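Tustow Home Handling Guide
Section 4: Clearing and Setting a Dining Table
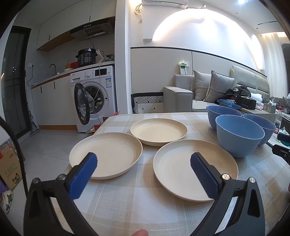
Miroslava Sydorenko objects to the word "chore" in the title of an earlier draft of this section. A machine that can lift a plate has not cleared a table, she writes, and a guide that blurs the two will have owners leaving the house at the wrong moment. The title has been changed. Her distinction is used from this point on: a "pick" is one object lifted and set down, and a "chore" is the whole job, finished to the point where a person has nothing left to correct.

4.1 What the unit can do at present

The Tustow unit performs picks on rigid tableware with an attended operator. It does not perform chores. The current grasp library was built from 3,717 recorded picks of plates and bowls. Results on separate plates with a raised rim are good. Results on stacked plates are poor, and nested bowls are not supported.

Cups with handles, cutlery and stemmed glasses are outside this section. See the Bolger accessory sheet for cutlery.

4.2 Before you start

1. Put the table within reach of the base. Lock both casters.
2. Pull a tablecloth smooth in the working area. A fold under a plate rim changes the approach height and is the most common cause of a missed pick.
3. Scrape food off the plates. The unit has no means of judging whether a plate is empty.
4. Separate plates and bowls so that a finger can pass between neighboring rims.
5. Move bottles, cables and electrical items out of the working area.
6. Check the finger pads. Replace any pad that is torn, greasy or lifting at a corner.

Note: Pads may be wiped with a damp cloth and mild dish soap. Do not use solvent cleaner.

4.3 Setting the grip

1. Open the Tableware menu and select Plate or Bowl. There is no mixed setting.
2. Set the opening to 58 mm for a rim grasp.
3. Set grip force to level 2. Level 4 is reserved for pans and will chip glazed ware.
4. Run the test close with nothing between the fingers. Both pads must meet flat.
5. Save the setting under the name of the table.

CAUTION: Keep hands clear of the fingers during the test close. The stop button does not release a closed grip. Use Release, then Stop.

4.4 Running a pick

1. Select the object on the screen.
2. Confirm the drop location. The surface must be level and clear.
3. Press Start and stay within reach of the stop button.
4. Watch the first lift. If the plate tilts, press Hold, support the plate from below and press Release.
5. Repeat for each object. Bowls are done after plates, with the menu setting changed.

Note: Do not queue picks. The queue function is intended for the Cerkov shop-floor cell, where parts arrive in fixed positions. A dining table offers no fixed positions, and an object nudged during one pick will not be where the next pick expects it.

4.5 Tasks that remain with the operator

Scraping, unstacking, loading a dishwasher, folding the tablecloth and wiping the table. Clultden firmware adds a wipe motion, but it follows a set path and does not detect spills. It should be treated as a demonstration.

4.6 If a pick fails

Fingers close above the rim: repeat the height calibration in Section 2.
Plate slides away from the fingers: clean the pads, then check that both touch at the same time.
Two plates lift together: press Hold and remove the lower plate by hand. Do not raise the grip force.
Object not listed on the screen: change the room lighting or move the object away from others of the same color.

Recalibrate after moving the base, changing a pad or switching tables.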